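Glue stick or PVA for lining envelopes?
Posted by finnbrandes, Friday, 16:40

Right, I've got 2 evenings to line a pile of envelopes for my sister's do and I can't decide what to stick the tissue in with. Glue stick is winning so far.

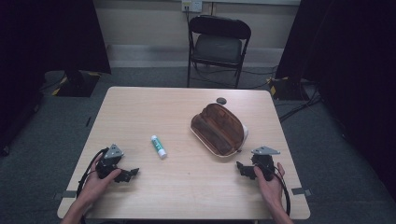
Reply 1 — szekeres_e

Glue stick every time for tissue! PVA soaks straight through and you get those horrible shiny patches. I did 400 of them one January (never again, my thumbs were ruined) and only the top edge needs gluing. Leave the rest of the liner loose and the envelope folds properly. If you glue the whole sheet down it creases along the flap and looks like a crisp packet.

Reply 2 — Chornovol

Have to disagree with that. Glue stick is fine for a month and then it dries out and lets go. I've got a box of old letters upstairs and every single liner I did with a stick has come adrift. Thinned PVA, wide flat brush, hardly anything on it. Practise on scrap first.

Reply 3 — szekeres_e

But who is keeping an envelope for years? They get ripped open over the toast and go in the recycling.

Reply 4 — Chornovol

I keep them :(

Reply 5 — platon16

Double-sided tape. Dearer, yes, but no waiting about and no lumps. Cut the liner a touch narrower than the envelope or it'll catch when you slide it in. And fold the flap down while you've still got a finger on the liner, otherwise the fold ends up in the wrong place and the whole thing bulges.

Reply 6 — finnbrandes

Tape did cross my mind but I'm hopeless at getting the backing off — I end up with it stuck to my sleeve. How heavy can the paper be before a stick won't hold it? She's now sent me a roll of gift wrap as well as the tissue, navy with little gold stars, and it's quite stiff.

Reply 7 — szekeres_e

Ooh, navy and gold, lovely! Stiff wrap is trickier. Score the fold with the back of a butter knife before it goes in, then run the stick right out to the edges of the flap. Put them under a heavy book overnight.

Reply 8 — Chornovol

Stiff gift wrap is exactly where a stick gives up. Do the tissue ones her way if you must, but please use PVA on the starry ones.

Reply 9 — finnbrandes

OK, doing one of each tonight and leaving them under the dictionary. Will report back.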